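# Bread basket for soft rolls: woven plastic or real wicker, and do I need a liner?

**sorklow_kitchen**

Hi all! I bake soft rolls most mornings and I've finally decided they deserve better than the cutting board. I want a basket for the breakfast table, something I can fill before everybody wanders in and then pass around.

Things I can't make up my mind on:

- Real wicker or the synthetic kind? I love the look of the real stuff but my last one got crumbs packed into every corner and then started to smell a bit stale.
- Dark or light? My table is white and so are my plates.
- Do I have to line it? My rolls are the long ridged ones with a shiny egg wash on top, and they're a little sticky underneath when they're fresh.
- How soon can they go in? I usually pull them out of the oven at 6:30 and people eat at 7.

The size I'm looking at on the Wivgate site is a rectangle, a bit longer than a sheet of paper. Too big for two people? Sometimes it's just the two of us.

Thanks in advance, I've been reading this board for ages and it got me through my first brioche.

---

**Pekik**

Oh, I love this topic! Get the synthetic. I had real wicker for years and switched in May, and I'm never going back. You can wash it! In the sink! With dish soap and an old toothbrush for the weave, then shake it hard and leave it upside down on a towel. Mine takes a couple of hours to dry because water hides under the rim, so do it after breakfast and it'll be ready by dinner.

On color, go dark brown. Golden rolls in a dark basket look fantastic, and on a white table it really stands out. Light ones sort of disappear, at least on my table, and they show every smear of butter. The one thing dark does show is flour, so if you dust your rolls you'll be wiping it down more often. With egg wash you're fine.

Look at the weave before you buy. Some are solid all the way down and some have little gaps in the sides and the bottom. I like the gaps, because steam has somewhere to go and the bottoms of the rolls stay nicer. Crumbs go through too, of course, so either put a plate under it or accept that you'll be wiping the table. (I wipe the table.)

Liner: yes for sticky bottoms. A cotton napkin, folded once, corners hanging over the long sides. Wash the napkin every time or it picks up that old butter smell. I bought a stack of plain ones and just rotate them.

As for timing, I set mine on a rack at 90 on the timer — that's minutes, when I've been organized and baked early. With your half hour I'd give them as much rack time as you can and move them over right before people sit down. If they're still warm, leave the napkin open. Closing it over warm rolls makes the tops go dull and wrinkly, and after all that egg wash it breaks my heart.

---

**crumbs213**

any basket works. we use a bowl

---

**Kaneko**

Agree with nearly all of what Pekik wrote, but I'd skip the thick napkin and use a piece of parchment. It's quick, it peels off sticky bottoms without pulling the crust, and it goes in the trash with the crumbs. Cut it a little smaller than the base so it doesn't curl up the sides. For company I put the parchment down first and a nice cloth under it, so you get the look and the cloth stays clean.

A few more things, since I'm a basket nerd:

**Shape.** A rectangle is great for long rolls! You can lay them side by side along the short way and they don't tip over. Round baskets make them stack up in a heap and the ridges get squashed. Sides that lean outward are easier to reach into than straight ones, and small hands can get at the last roll.

**Rim.** Find one with a thick braided edge. That's where everybody grabs it, and the thin ones go floppy. My first basket had a skinny rim and it came undone at one corner within the year.

**Size for two.** Yes, a big basket looks sad with a couple of rolls rattling around. Lay them on a slant across the middle and fill in with jam jars or the butter dish, or put some fruit at one end. Or buy the smaller one for every day and borrow a big one when the family comes. I did it the other way around and now I own too many baskets, and I'm not sorry at all.

Heat is the one thing to be careful about with synthetic. I'd never set a pan straight from the oven in it, or leave it next to a burner. Warm bread has never bothered mine.
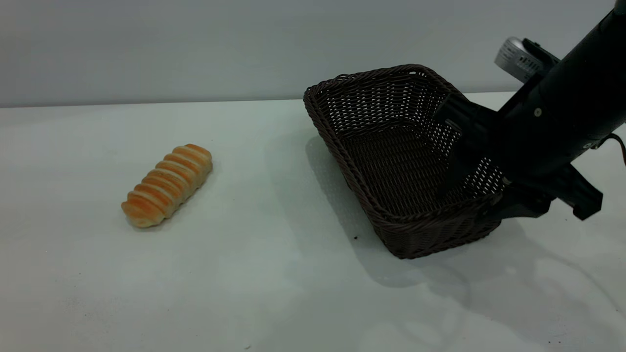 And please don't store bread in it overnight. The basket is for serving. Leftover rolls go in a bag or a tin once they're fully cool, and in the morning a few minutes in a low oven brings them right back — mine go in on the bare rack, then into fresh parchment and straight to the table. Come back and tell us which one you picked!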